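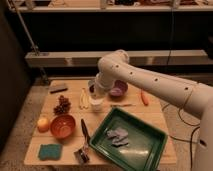 Speaker notes, Trosberg meetup, Saturday, second slot after lunch

Start without the hello slide. They've had four hello slides by now.

Opening: I was hired at Uibo to work on machine learning. I've spent most of the year tidying a table and then untidying it again. Pause for the laugh. If there's no laugh, carry on as if it was a statement of fact.

What we wanted: an arm that picks up the thing you name and puts it in the tray. Cup, carrot, brush. A toddler can do it, though a toddler won't do it 2,000 times and won't sign the consent form.

How a session goes. Lay out the objects. Someone steers the arm through one pick. Save it, label it, put things back somewhere else. Say "somewhere else" slowly, it's the whole talk. People believe they are placing things at random. They are placing things where their hand likes to go. Our first 200 examples had the bowl in the same patch of table nearly every time, and the model learned that a bowl is a place.

(Nircombe story here if time. Keep it short. Don't name the client.)

Next, labels. "Pick up the cup" is fine until there's a cup and a drinking glass on the same table and two people labelling. One writes cup for both. The other writes glass for one, then tumbler after tea. We now have a word list taped to the wall and everyone dislikes it equally.
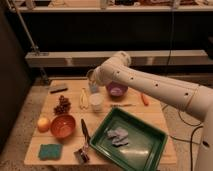
Sigita Kalniņš told me at the dry run that I was being too hard on the labellers, and that if two sensible people can't agree on a word then the model ought to hear both words, because the person asking for a drink at home won't have read our list either. She's right, annoyingly. So say this: keep the list for the object's name in the file, but let people write the instruction however they'd say it aloud. We changed over at 1,000 examples and should have done it sooner.

Failures. Ask for a show of hands, who throws away the bad picks? Most will. We did, and binned the lot. Bartosz Nowakowski wants them kept and marked, so the model can see a recovery from a poor grip. I still don't know if he's right. Admit that, it fills a good minute.

Soft things: cloth never lands the same way twice, so skip the bit about resetting it exactly. Nobody can. Crumple and move on.

Cost slide. Akdale numbers are old, say so before somebody else does.

If running late, drop Nircombe and the cost slide, go straight to questions. Someone will ask about simulation. Answer: yes, we tried it, the simulated sponge behaved beautifully. Then drink some water and point at the next hand.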